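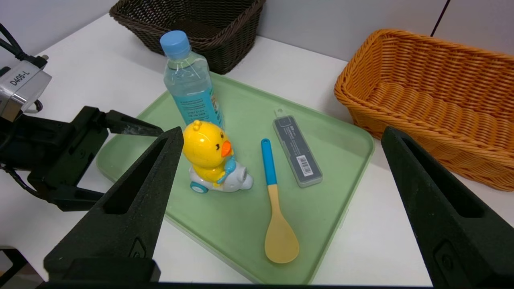 March 5, 2019

Up at half six, rain until nine. Porridge, the last of the brown sugar. Day off, and the only thing on the list was the white table in the back room, which has been on the list for a fortnight.

The trouble with that table is that it's just inside the door, so whatever is in my hand when I come in gets put down on it. Post, gloves, batteries, the bag with the bread in it. Last week I ate standing up twice. So today I took everything off it in armfuls and put it on the floor on an old sheet, and wiped the top down with hot water and a bit of washing-up liquid. Two marks by the corner wouldn't shift. I tried bicarb on one and it went a bit fainter. Left the other.

Then the sorting. I'd got the green tray down from the top of the fridge, where it was only collecting grease, and washed that as well. It's a pale green, sage I suppose, plastic, with a low rim. Good size for things that are on their way to somewhere else in the house. Rule for the day was that anything which belonged in another room went on the tray, and when I was ready I'd walk the tray round and empty it. The two wicker baskets were for what stays: the orange one for things I use every day, the other for things I use but not often. I got them at the Oltgate market in August and they've had nothing in them but each other.

First load on the tray was easy. Scissors to the kitchen, tape measure to the drawer, a sock. Phone charger that fits neither of our phones, which I put in the bag for the tip. Three pens that didn't write and one that did.

Second load was the water bottle, full, the yellow chick, a spoon and the grey plastic case. I stopped for a bit over that lot. The spoon is from the kitchen and just needed to go back. The water was mine. The chick belongs to Syahrul's little girl, or did, she left it here at Christmas and every time they come I forget to give it back. The case I have no idea about. I've had it in my hand at least four times this year and each time thought I'd remember what it came with. I asked on the phone at dinner time and Syahrul said it might be from the old sewing machine. It isn't, the sewing machine came in a cardboard box and I've still got the box. Put the case on the shelf by the boiler with the other things I don't like to throw away.

Wrote CHICK on a bit of paper and stuck it on the front door at eye level. They're coming on Sunday.

Stopped at eleven for tea and two crackers with cheese. Menon rang from the shop to say the blind had come in, the one for this room, and did I want it delivered or would I fetch it. I said fetch. Delivery is extra and it's only a long thin parcel. He said they shut at four on account of the stocktake.

After tea I did the post. This took longer than the rest put together. There were things in there from before we had the boiler done. I made a pile for shredding, a pile for keeping and a pile for dealing with, and the dealing-with pile came down to 3 letters, which was better than I'd feared. One was the dentist. One was Harnico, about the service plan on the boiler, saying it renews next month unless I tell them otherwise. It's 39 pounds more than last year. I rang them and sat through the music and got a woman who said she could take it back to the old price if I paid in one go, so I did, and wrote the reference on the letter. It ends in 766, which I'm putting here too in case the letter goes the way of the others. The third was the library wanting a book back that I took back in the autumn. I'll go in about that one, I'm not doing it by phone.

The keeping pile went in the box file. The box file doesn't close now. There's a second box file somewhere, in the loft I think.

Lunch was soup from the freezer, no label, turned out to be leek.

In the afternoon I filled the baskets. The orange one has the gloves, the torch, the little notebook, the spare keys and the hand cream. I'd thought the keys would be better on a hook, and I've got a hook, but it wants a drill and I didn't feel like getting the drill out. The other basket has the batteries in a jam jar, the lint roller, the bicycle lights, the good string and the big envelope of stamps Dad sent. Not full, either of them. I'd like to keep it like that but I know what I'm like with a basket that has space in it.

I did move them about a good deal before I was happy. At first I had both of them at the back against the wall, and then you have to lean over the tray to get at the gloves. Then one at each end, which looked like a shop counter. In the end they've gone side by side at the window end, and the tray lives at the door end, so that things land on the tray when we come in and can be carried off at night. We'll see how long it goes on. I give it until Easter.

Swept the floor where the sheet had been. There was a surprising amount of grit, and a two pence piece, and one of the feet off the footstool that I'd been looking for since we had the carpet up. Glued it back on and stood the footstool upside down with a tin of tomatoes on it to hold it.

Fetched the blind at half past two. Walked there and got the bus back, as the parcel was longer than I'd pictured and kept catching people at the crossing. The driver didn't mind. Menon had put in a spare pair of brackets for nothing. He asked how the room was coming on and I said I could see the top of the table, and he said his own mother had a table he'd never seen the top of in his life. I haven't put the blind up. That's a two-person job and it can wait for Sunday as well, if Syahrul doesn't mind holding one end. I've leant it behind the door in its wrapping.

Eris had got on the table while I was out. There were paw prints right across where I'd wiped, and she was asleep on the chair looking as if she'd been there all day. Wiped it again. She hasn't taken to the baskets yet, though she has had her nose in both. If she decides the orange one is a bed then I shall have to think again about the gloves.

Did the tip bag last. Into it went the charger, the dead pens, a calendar from two years ago, a lampshade frame without a lampshade, and a good many plastic bags of plastic bags. I kept back some of the bags for the bathroom bin. The shredding I've put in a carrier by the stairs and will do in front of the television over a few evenings — the machine gets hot and cuts out if I give it more than a few sheets.

Money today: blind was 200 with the fitting kit, paid on the card. Bus. Milk, brown sugar, a loaf and a bag of satsumas on the way back from the stop. I'd set the money for the blind aside in January so that's no shock, only the Harnico one I hadn't planned for, and I'll take it out of what I was keeping for the gate.

Ate at the table tonight, sitting down. Baked potato and the end of the coleslaw. I had the tray pushed along to make room for the plate and it was no bother, it slides well enough on the white top. The light over that end isn't very good though. It's all right for eating but I couldn't read the small print on the blind instructions, and had to take them through to the kitchen. A lamp would do it. There's the one from the spare room that I never switch on, it would need a longer flex or the table would need turning round. I might try turning the table.

Rang Syahrul back about eight to say it wasn't the sewing machine. He'd had another thought and said it could be off a set of drawing things he had at school. I went and got the case down from the boiler shelf again while he was on the phone, and then he had to go and see to the bath, so we didn't get any further. It's back on the tray for now. I've told him to look at it on Sunday, and I've added CASE under CHICK on the door.

Things left over for tomorrow: library, second box file, ring the dentist before ten, take the tomatoes off the footstool. Bins are Thursday this week, the brown one. Put the heating down to sixteen and came up at half past nine with the satsumas.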